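Orkodgate Packing Site: Arm Stations, Frequently Asked Questions

For staff on the portioning and tray lines. Questions go to Shuzhen Xu, line engineering, or to your shift lead.

What work do the arm stations do?
Single-item transfer. One piece of fruit is picked from one container and set down in another. Boxing, labeling, sorting for damage and all knife work stay with people.

Which stations are affected?
Four stations on Line Ha. The other lines keep their present layout through November. No decision has been made beyond that date.

How is a new item taught?
An operator trained on the Veltier software sets up the start and end containers at the practice table, then runs the arm through the transfer at reduced speed. Each item type gets its own record. Pears have a separate record from apples because the grip height is different and the stem has to be kept clear of the fingers. 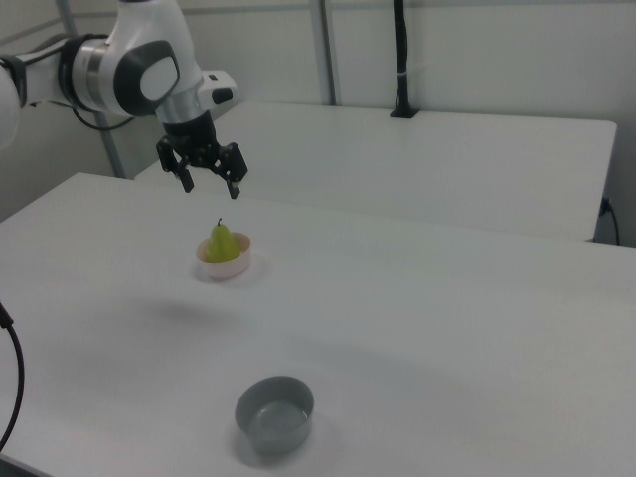 A record is accepted after 417 logged transfers with no open faults. Until then the item is packed by hand. Dong-geon Choo keeps the list of accepted items, and it is posted at the line entrance.

Will my job grade change?
No. Packers who complete arm training move to the operator grade. Packers who do not take the training keep their current grade and hours. Training is paid time.

How long is the training?
Two shifts at the practice table and one shift on the line with Dae-han Ma or Myfanwy James. The written part takes under an hour and can be repeated.

Can I reach into the work area to fix an item?
Only after pressing Hold and waiting for the steady amber light at the station panel. A paused arm can restart without notice. Hold must be released by the same person who pressed it.

Why are the containers different colors?
Color is used during teaching to tell the containers apart in the log. It has no meaning on the production line, where all containers are the same.

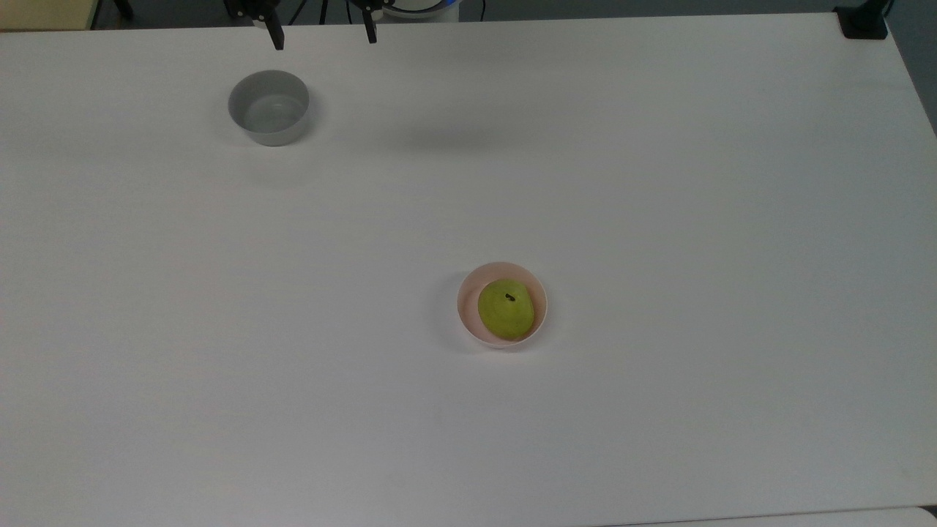
Practice table with the gripper open, a pear in the pink bowl and the gray bowl empty.

Who clears a fault?
The station operator clears codes below 20. Higher codes go to Dong-geon Ahn. Do not power-cycle the station to remove a code, as this also deletes the position data for the current tray.

Am I measured against the arm?
No. The Bavix counter on each station records arm transfers only. On the last full Tuesday the four stations logged 1,956 transfers between them. Hand-packing rates are not shown on the same screen and are not used in reviews.

What happens when a station is down?
The line reverts to hand packing at the old pace target. One packing position per station is kept stocked with gloves and trays for this purpose. Do not use these positions for storage.

Can I ask to go back to hand packing?
Yes, in writing to your shift lead. The change takes effect at the next roster.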